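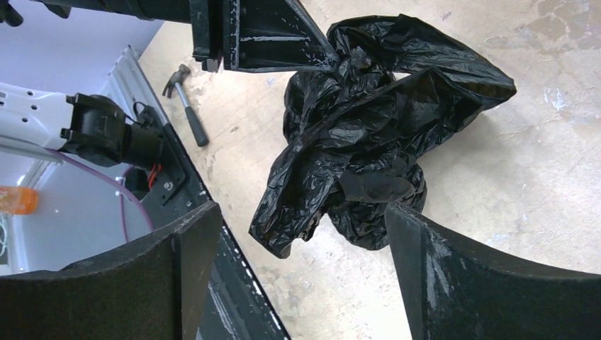 Palomino Building Services Department | Staff Forum | Waste and Grounds

Topic: Bagging procedure for the workshop floor

bullo_desk
Posted Sun 26 July
Members are reminded that black bags are to be used for general waste only. Hand tools, including hammers, must be picked up off the concrete and returned to the tool board before bagging begins. Bags are to be tied at the neck and left by the east door. The department was issued 700 bags in December and 88 remain, so each bag should be filled before another is opened.

Cliltow_East
The reminder is appreciated. May I ask that the instruction on filling be reconsidered? A full bag from the workshop is heavier than a full bag from the offices, and two of ours split on the stairs last week. Our section would prefer to stop at two-thirds.

bullo_desk
The concern is noted. Stopping at two-thirds would use up the present supply before the next order. Double bagging is permitted for offcuts and anything with a sharp edge.

rm217
Double bagging uses two bags. I do not see how that saves any.

Cliltow_East
I agree with the above. The department might also consider a heavier grade. The present film creases easily and is difficult to open at the mouth, particularly with work gloves on.

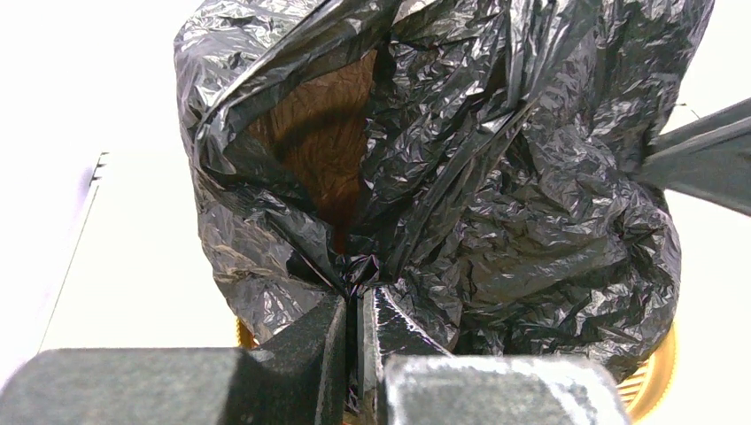 Unathi Visser
I must disagree with my colleagues on the heavier grade. We used it in the Jirnovance annex for a year and the necks could not be tied properly. The bags came open in the cart. The thin ones gather well if the air is pressed out first and the top is twisted before tying.

rm217
Pressing the air out is how our last one tore. There was a screw in it.

Unathi Visser
Screws belong in the metal bin, as stated in section 71 of the building handbook.

bullo_desk
That is correct. Pending a decision on the grade, workshop waste may be bagged to two-thirds and office waste is to be bagged full. Requests for additional bags should be sent to the Palomino desk in writing.

Cliltow_East
Thank you. Does this apply to the loading bay as well?

bullo_desk
It does.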